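Início | Notícias | Entrevistas | Contato

1 de agosto de 2025 – Redação

Em fevereiro, a Brollex suspendeu os testes do robô de dois braços Irard. A mão esquerda soltava peças antes da hora, sem registrar erro. "O programa dava a tarefa como concluída", conta a engenheira responsável.

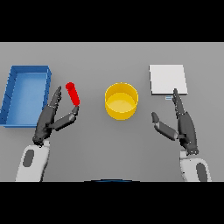

Simulação: cilindro vermelho junto à mão esquerda, ao lado da bandeja azul.

A equipe repetiu a tarefa em simulação 370 vezes e a falha apareceu em 16. "Era um atraso na leitura do polegar – o controle abria os dedos com base em um dado velho."

Nenhum alarme previa esse caso. "Para nós, isso é questão de segurança. Com peça pesada, alguém se machuca."

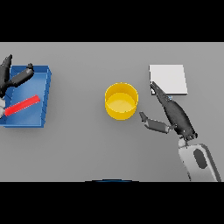

Simulação: peça vermelha na bandeja, dedos da garra esquerda abertos.

A correção exige duas leituras iguais antes de abrir a mão. Os testes físicos continuam parados. "Faltam quase 30 ensaios para liberar", diz ela.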